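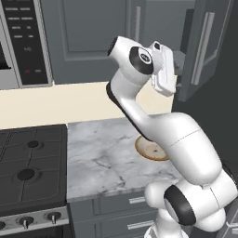
The simulated kitchen, with the arm up by the wall cupboards and a door open beside it.

Well, we've finally got some numbers on the two grippers! Regular readers will know I've been going on about this since October, when Muchen Xiong first got the kitchen model running at Adstead and I spent most of an afternoon bumping the arm into the microwave (sorry, Muchen).

The question was simple enough. We have two gripper designs on the shortlist, Tramico and Mostex, and before anyone spends money on the real thing we wanted to see how each copes with cupboard doors. So we ran 700 tries with each one in simulation, all on the same arm, with the starting position nudged a little every time. Mostex got the door open in 654 of them. Tramico did fine on the drawers, but it kept slipping off the long upright handles, and I'm afraid it fell a fair way behind.

Xuelian Shao, who wrote the controller, thinks that's partly down to her settings and wants another go with a softer grip before we rule anything out. "It's squeezing too early," she told me, and having watched 16 of the failed runs back to back with a cup of tea, I think she's right. The fingers close before they're properly round the bar and off it pops.

I was rooting for Tramico, I'll admit. It's the slimmer of the pair and I like how it gets into tight corners – there's not much room to turn the wrist once a cupboard door has swung open, and you really notice it when you're driving the thing by hand.

The next round starts on 5/1/21 (yes, a Saturday, the computers are free then) and we'll be adding the lower drawers for both grippers. Muchen is also trying a second camera view to see if it helps with lining up on the handles. I'll put the full table up on the Vigfúsdóttir project page once Xuelian has checked my sums.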